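Workshop notebook, June
Bench 2, desktop refurb, Anberg batch

Started 9.20. Unnur Zoëga on stripping and cleaning, me on boards and processors. Heiðrún Kirkegaard in after lunch for the paperwork.

The Anberg lot is 28 machines, all ex-office, all Dell, and most of them with the same complaint written on the sticker: "won't start" or "starts then stops". I doubt that many boards are dead. The first few we opened last week were mostly old paste gone hard and one or two bad memory modules. Plan is the same for each: cover off, dust out, memory out and into a labelled bag, cooler off, processor out, clean, look at the socket under the lamp, processor back in, new paste, then test with one known good module before anything else goes back.

Asset 1354 first. Cooler was stuck hard. Warmed the machine for ten minutes on the bench supply and twisted the cooler a little before lifting, which did it. Do not pull straight up on these. One of the earlier ones brought the processor with it and we spent the rest of the afternoon straightening contacts with a needle.

Old paste came off with isopropyl and lint-free wipes. Two wipes per processor, a fresh one for the edge. The Rillari wipes are better than the Pinent ones, which leave fluff at the corners. Please finish the Pinent box on covers and cases and keep the Rillari for the chips.

Processor goes in with the lever back and the load plate up. Check the corner mark on the chip against the mark on the board, then straight down, no sliding. If it doesn't sit flat, lift it off and look again. Plate down, lever down and under its hook. The lever takes more force than people expect and creaks a bit at the end.
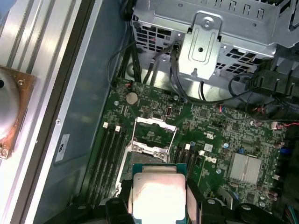 Does the paste go on before or after the load plate is closed?

After. Close the plate, lock the lever, wipe the top of the processor once more, then a small blob in the middle. Done the other way round, the plate picks it up at the edges and it ends up in the socket.

1354 started on the second try. First try gave beeps, and reseating the test module cured it. Left it running the long memory test with all its own modules back in.

Asset 2105 next. Same board by the look of it, but the coin cell read low on the meter, so that has been changed. Clock had gone back to its default. We are nearly out of cells. Heiðrún to add a pack of 20 to the Steinarsdóttir order, and another tube of paste if it still makes the free delivery.

2105 starts but shuts down after more than 20 minutes. Not heat, the cooler is barely warm. Unnur thinks power supply. Swapped in the bench one at 3.40 and it was still up when we packed away, so she is probably right — leave it on the bench supply overnight to be sure.

Small things:

The magnetic tray has lost its grip at one end. Cooler screws go in the lidded pot until we get another.

Socket covers from the new boards are in the top drawer, left side. Put one on any socket that is going to stay open over a break. I found two left bare yesterday.

Memory bags: write the asset number and the slot order on them. "Left bank" is no use when the board has been turned round on the bench. Go by the slot numbers printed on the board.

Tomorrow: read the memory test result on 1354, then open the next three. Unnur has already blown the dust out of them and they are on the lower shelf with their side covers off.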